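To: kiani-users
Subject: Re: grasp_segment splits one pinch into several on cloth
Reply to: list

Last week's message to this list asked:

> We are running the Kiani segmenter over two-handed folding recordings and
> getting far too many segments. A single pinch on a shirt comes back as
> three or four, each a few frames long. The same config was fine on our
> rigid object set (cups, boxes, the usual). We are on the current release
> with the default thresholds. We tried raising min_segment_len, but then
> short regrasps go missing altogether, and the planner downstream needs
> those. Is there a setting for this, or do we have to write our own
> segmenter? Also, does anyone run it with both hands in one file, or do
> you split them first?

We hit the same thing at Fedton in July and have it mostly under control, so I'll write down what we changed. Our data is hand-held gripper recordings of clothes on beds.
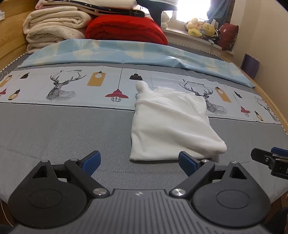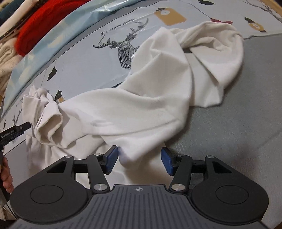
The segmenter makes its open/closed decision from the width signal alone, and that is the root of the problem. On a cup, the fingers stop when they meet the wall and the width stays put. On thin cloth they stop when they meet each other with a fold in between, and the width keeps drifting as the fold settles or slides. In the second picture there is a pinched fold of white T-shirt between the two blue fingers, and a fold like that is very close to fully closed as far as the width is concerned. In the first one the fingers are open and apart, with one of them right at the lower edge of the cloth. A viewer has no trouble telling those two apart. The segmenter does, because default close_thresh was tuned on objects with some thickness, and on a shirt the signal crosses it again every time the hand relaxes a little.

We made two changes, and you want both of them.

First, use separate thresholds for closing and opening. The current release has close_thresh and open_thresh as two keys, but if you only set the first one, the second silently takes the same value. That gives you no hysteresis at all. Check your resolved config and not the file you wrote. I lost a day to this one. Set open_thresh well above close_thresh, and pick the gap by looking at your own width traces on cloth. Ours won't help you much unless you have the same fingers and pads.

Second, merge before you filter. The default order drops short segments and then merges neighbors, so the pieces of a broken pinch get thrown out before anything can join them up. That is also why raising min_segment_len ate your regrasps. We swapped the two stages and set merge_gap to 2 frames. With that in place we could leave min_segment_len where it was.

The stage order is in the pipeline list:

segment:
 stages: [threshold, merge, drop_short]
 merge_gap: 2

We have a set of 125 pinches on shirts and towels that we labeled by hand. With both changes the segmenter returns 124 of them as single segments. The one it still gets wrong is a very slow release where the fabric sticks to a pad and the hand hovers - I would have trouble saying where that one ends myself. With the defaults the result was bad enough that we never bothered to score it properly.

On merge_gap, be careful about frame rate. It is in frames, not in seconds, and our recordings are at 30 per second. If you record faster you will need a larger number. There was talk of changing this to seconds and I would be in favor, but I have not seen a patch.

On your other question, we split the hands first. It is possible to keep both in one file, and the loader will read it, but the threshold stage normalizes width over the whole file. If one hand never opens all the way during a take, it gets scaled against the other hand's range and its thresholds end up in the wrong place. You can get around that with per-channel normalization, but it has to be set in three different places and the viewer ignores it. Splitting is less work. We keep a shared clock and put the two segment tracks back together just before they go to the planner, which in our case is Clindinetti with a few local changes.

When you put them back together, don't snap the segment edges of one hand to the other. We tried that to make handovers cleaner and it moved some grasp starts ahead of the contact. The planner then learned to close in the air. Leave small mismatches alone and let the planner deal with them.

One thing I have not solved is telling a pinch that holds cloth from a pinch that missed. The width is nearly the same for both on a single layer. We are trying a small classifier on a crop between the fingertips from the wrist camera, run only at segment starts so that it stays cheap. It does fairly well when the cloth and the sheet are different colors. White on pale gray is harder, and printed bedding gives it a lot of edges that have nothing to do with the garment. I would not rely on it yet. If somebody has done this with something other than the camera, I would like to hear how.

The two config changes work on the stock release, so there is nothing to build. The classifier is in our Vemham branch and is not in a state to share, but I can post the crop code by itself if it would be of use.

If you still see splits after this, send one width trace to the list as plain CSV, along with the resolved config. It is usually easy to see from the trace which stage is doing it.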